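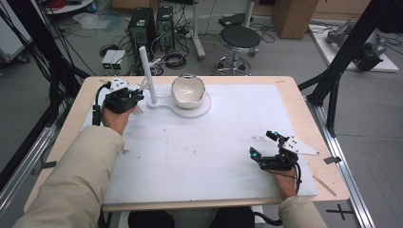

Kitari Work Table with White Top Board

Home Tables Boards Fixtures Bowls Contact

A rectangular table for bench work done sitting down. The frame is pale wood. The white board lies on top and covers most of the surface, with a strip of bare wood left along two edges for pencils and small parts.

The board picks up gray marks with use. Wipe it with a damp cloth and mild soap. Do not use scouring pads.

Stand and bowl

The white stand has a flat figure-eight base, with a tall post at one end and a round disc at the other. The disc holds a small ceramic bowl. Bowls are sold separately.

Ordering

Table and board: item 539
Stand: item 600
Replacement boards ship from Lemitz in 6 days. For other sizes, write to Melati Sumampouw at the order desk. The desk is closed Sunday.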